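Subject: Re: [clinbridge-writers] Letting the characters run the newsletter

I've read the proposal twice and I'm still not sold. I'll go through it in order, with the quoted part trimmed to what I'm answering.
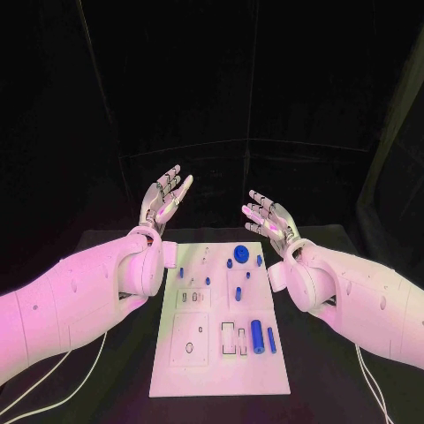
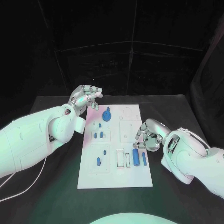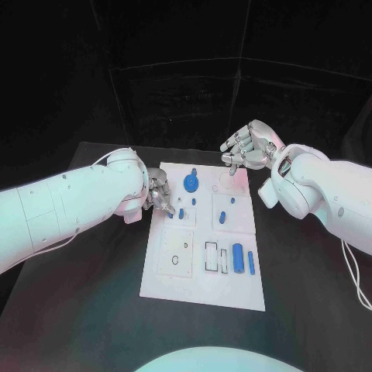 *The white board on the dark table, with a white robot arm on either side of it in all three.*

Now the newsletter.

> I think we should hand the whole July issue over to the cast of Undine.
> Every piece would be "written" by a character, including the welcome
> and the notices. Readers keep telling us they miss these people between
> books. It would be fun for us, it costs nothing, and it would keep the
> series alive while we finish the next one.

Which readers keep telling us? I went back through the replies to the last issue. One person said she missed the harbor pilot. Another asked when the next book was coming, and I count that as a different complaint. If there are more letters, please forward them to the list, because right now I can't tell whether this is something readers want or something we want.

We have 59 subscribers. I would guess a good third of them signed up at the Jarthorpe library table for the free story and have never opened Undine. Picture one of those people getting a welcome note from a ship's widow who hopes they are over their chill and says the business with the lamp oil has been settled. They won't know who she is, and they won't know it's a joke. When another group I belonged to tried this, two people wrote in to ask how to be taken off the list.

> It wouldn't need to be canon. It can be a kind of side door. The
> characters can talk to each other across books, and they can know things
> they don't know in the story.

This is where I really get stuck. You can't have it both ways with what they know. The pilot spends 14 chapters of the first book not knowing who owned the boat. If he chats about it cheerfully in the newsletter, a new reader has had the whole middle of the book given away by the man it happens to. And if he's careful not to mention it, he has nothing to say, because that's his entire story.

I also don't believe in "not canon." Readers don't keep two sets of books in their heads. Remember the Christmas short where the innkeeper had a sister? That was supposed to be a throwaway. We got asked about the sister for a year, and then we had to put her in book two, where she does nothing except carry a tray and get sent to Aasen for her health. I wrote most of those pages and I'm not proud of them.

> As for voices, we each take the characters we know best. I don't see
> that being a problem.

I do! Look at the sample letters that came around with the proposal. I like the one from the schoolmistress. It's dry, it stops when it's done, and I could pick her out of a crowd. The other four all sound like the same person, and that person sounds like us on a good day with coffee. The pilot uses the word "process." The widow makes a joke about deadlines. They're all delighted to be there. None of these people was ever delighted to be anywhere – that's most of the reason the books work.

Part of it is the period. In the novels we have weather, work and other people's business to put between the character and the reader, so a slightly modern sentence can slip past. A letter has nothing around it. It's all voice for two pages, and every slip shows. If the widow is supposed to be writing in 1871, I don't want her telling me she's "in a good place."

Then there's the question of where they are when they write. Are they in the Clinbridge of the books? Are they sitting in our kitchens? The sample letters do both. The innkeeper complains about the ferry and then thanks everyone for their online reviews. I know plenty of writers do the trick where the characters step out and talk about their author, and I've laughed at it. I've also skipped a great deal of it. It's most fun for the person typing.

> It costs nothing.

It costs whatever we'd have written in that time. The draft of the third book stands at 49 pages, and it stood at 49 pages when we met in the spring. I don't say that to scold anyone, and I owe two of the missing chapters myself. But the pitch says this would keep the series alive while we finish the book, and I don't see much finishing going on. A whole issue in character is about 5 weeks of work for us, going by how long the last ordinary one took. I'd bet it takes longer, with all the arguing over who would say what.

So that it's clear what I would and wouldn't vote for:

- One letter from one character, on the back page, with a line at the top in our own voice saying who she is and which book she's from. The schoolmistress would do. I'd run her sample nearly as it stands.
- She writes from inside her own year and place. No reviews, no authors, no wink.
- Nothing in it that isn't already on the page by the end of chapter three.
- The welcome, the notices and the meeting times stay with us. People need to be able to find out what door to come in by without decoding a sea captain.

I'd want to see the replies to that before anyone promises a second one. If twenty people write in begging for the widow, I'll eat my words and help with her spelling. If we hear nothing, then we've lost a page and can go back to the book.

> We could also do a Q&A where readers put questions to the cast.

And if no questions come in? I've seen that column before. The group ends up writing the questions too, and you can always tell.

A separate small thing while I'm here: the cast list in the shared folder still has the harbor pilot as left-handed, and he signs the ledger with his right in chapter nine. Somebody should pick one before the new chapters go around. I'd go with the right, which only means fixing the scene with the oar. I can do that one this week if no one has it open.

Could everyone please reply to the list this time and not just to me? I'm holding three separate threads about the sister and I've lost track of who wants her back.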